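Print this page | E-mail to a friend
Share 3

The Big Bedspread Sort-Out: a little gallery

Every May, when the doona comes out of the cupboard and the evenings start drawing in, I get the urge to go through the drawers. You know the ones! The drawer in the hall, the drawer under the telly, the biscuit tin that hasn't held a biscuit since 2000 and the shoebox on top of the wardrobe that everyone in the house swears belongs to someone else. My mum did it the same way back in Noltton, everything tipped onto one big piece of cloth so you could see the lot at once, and I've never found a better method (Touran Ebrahimi, two doors down, uses the lounge room floor, but she has younger knees than I do).

I put the kettle on at ten in the morning and thought I'd be finished by lunch. Well. There is always more than you think, and half of it needs picking up and having a bit of a chat over before you can decide where it lives. I'm a great one for stopping to read the back of a packet. The family in Drarkusholm are just the same, and I daresay there are plenty of others who enjoy other people's odds and ends as much as I do.
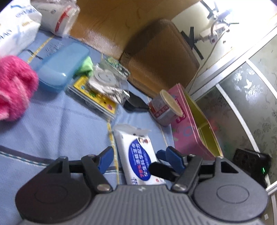 Wet wipes on the blue quilting, with the yellow cartoon card and something fluffy and very pink off to the side.

I do love that pink. Bright colours are a blessing in a sort-out, as they're the things you can find again an hour later. Wipes get a pile of their own in our house, along with tissues and anything else for sticky fingers, and that pile goes in the basket by the back door where we can grab it on the way to the car. Bits of electronics go to Kourosh Taheri, who can tell me what they belong to (or at least sounds very sure about it), and cords get wound up and tied with a bread tag on the end. Mai wanted to keep all the cards, naturally, so we settled on a folder.

After lunch it was stationery and trinkets, my favourite part, and the part where I slow down to a crawl.
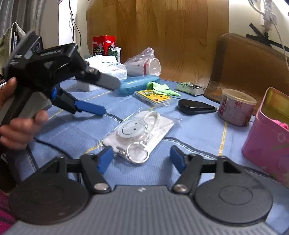
My rule with small treasures is that if it makes you smile it can stay, and if it's still in its packet it can go in the present drawer, ready for the next birthday that sneaks up on us. Niloufar Ansari gave me that idea years ago and it has saved me many a mad dash to the shops. Pencil cases I can never part with. I fill them with sewing things, spare batteries, seed packets, you name it, and there's usually one rattling about in the glovebox as well.

The op shop bag is by the front door and the shoebox is back on top of the wardrobe, a good deal lighter. The linen cupboard is next, once I've got my strength up and found out who has my good labels.

Posted by Freya Haworth
2 comments | Print | E-mail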